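Flokent Two-Arm Kitchen Kit – Frequently Asked Questions

If your question isn't covered on this page, write to the Prothero support desk using the contact form.
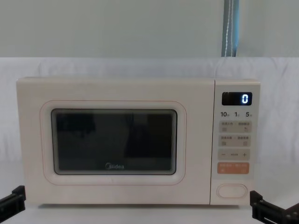 Most questions we get come from teaching labs and small development teams who have already ordered the kit or are waiting on a quote. The answers apply to the current version. If you have the older single-arm Flokent, please use the separate page for that model.

What comes with the kit?

Two arms, two grippers, the table clamps, a power supply for each arm, the emergency stop and the Simby control software on a memory stick. You also get 4 spare finger pads. Appliances, tables and backdrops are not supplied.

Do I need a special kind of microwave?

No. Any countertop model with a door button or a plain handle can be used. Models where the door button sits low on the front take a bit longer to set up, as the finger has to come in flat and push straight back. Touch panels work as long as you fit the soft finger pads. The bare metal tip will not register on most of them and can scratch the surface.

The labels on my appliance aren't in English. Does that matter?

It doesn't. Simby stores button positions that you teach by hand, and you can name them whatever you like. It does not read the panel. If you swap to a different appliance you will need to teach the positions again.

How long does it take to teach a task?

Opening a door and pressing start usually takes a new user one afternoon. Putting a dish in and taking it out again takes longer – allow two days, more if the dish is heavy or has no rim.

How much can each arm lift?

The limit is 2 kg with the arm half extended, and less at full reach. A full casserole dish is too much for one arm. Both arms can share a load, but you have to turn on paired mode first or they will pull against each other.

Can it handle hot dishes?

The standard pads are not rated for it. Bamison makes a heat-resistant set that fits our grippers, and we can add it to your order. Please don't wrap the standard pads in tape or cloth.

How much space do I need?

A flat table at least 180 cm wide, fixed to the floor or heavy enough not to shift. Keep the back clear by the width of your hand so the appliance can vent. A plain background helps if you are using the camera option, and so does even light.

My appliance slides when the arm pushes a button. What should I do?

Put a thin rubber mat under it and lower the push force in Simby, under Contact. The factory setting is 8 newtons, which is more than most buttons need.

Can I leave it running overnight?

Not with a heating appliance switched on. Dry runs with the appliance unplugged are fine.

Is training included?

One remote session is included with every kit. It is run by Impi Partanen, who also wrote the setup guide, and lasts a morning. Extra sessions are charged by the hour.

What does error 212 mean?

One of the grippers has lost its connection. Switch off, reseat the cable at the wrist and start again. If it comes back, send us the log file before you take anything apart.

When will the left-hand finger pads be back in stock?

We expect them in December. Orders already placed will be sent first.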